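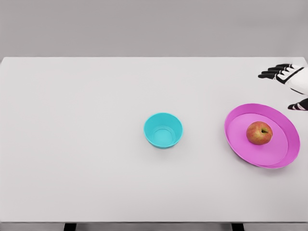
Chapter 4

Shopping for a Practice Kit

When I teach this course in person, the fourth week is when somebody raises a hand and asks what they should buy. It's a fair question! You've sat through three chapters of joints, grasps and coordinate systems, and by now you want to make some fingers move. So let's spend this chapter spending money, or at least pretending to.

The package we'll be picking apart is Trerneo, a simulated tabletop kit sold by a small outfit called Clutix. You get a table, a handful of kitchen things to put on it, and a robot hand with proper fingers and a thumb. All of it lives on your computer. I've used it with two groups of students now, and I have opinions (you may have guessed that I usually do).

The starter task couldn't be plainer. There's an apple in a wide pink dish, a small cyan bowl a little way off, and a hand coming in from the right. Your job is to get the apple out of the dish and into the bowl. My neighbor's toddler could do it. Your first program very likely can't, and I want you to think about why before you turn to Section 4.1.

Start with the dish. It's shallow and its sides flare outward, so the fingers have a good bit of room to come in around the fruit. Now look over at the bowl, which is smaller, deeper and a lot steeper in the wall. Getting the apple out and getting the apple in are two different problems, and a kit that only tested the first one would flatter you. I give Trerneo real credit for that choice of dishes.

What I'm less fond of is how tidy everything is. The tabletop is pale and plain, with no pattern at all, and the bowl and dish are such strong colors that a vision program can pick them out half asleep. My own kitchen has never looked like that. When Shanti Sengar and I ran the starter task with her evening class, the students' programs managed the transfer in 81 percent of attempts. Then she swapped in a busy tablecloth and we dropped to 40. Same hand, same apple, same code. You'll be repeating her experiment in Lab 4B, so don't get too attached to your early scores.

Clutix sells the kit two ways. The basic license covers one user and the starter scenes, and the classroom license lets you change the lighting, the surfaces and the objects. If you're studying alone, get the basic one and see if you enjoy yourself. If you're doing the labs in this book you'll need the classroom version, and most schools can get it for you. Setup took me roughly 60 minutes, a good part of which I spent looking for my license key in the wrong inbox.

We'll also set Trerneo beside its main rival, Stamard, which has a simple two-finger gripper in place of the hand and runs happily on an older laptop. Cayetano Aranda, who checked the labs for this edition, prefers Stamard and has told me so many times. His case is in Section 4.3, and I've tried to be fair to it.

Before you read on

Grab an apple and two dishes from your own kitchen, one wide and one narrow. Move the apple from the wide one to the narrow one, slowly, and watch your thumb. Write down when it first touches the apple and when it lets go. Keep the page handy, you'll want it for the first lab.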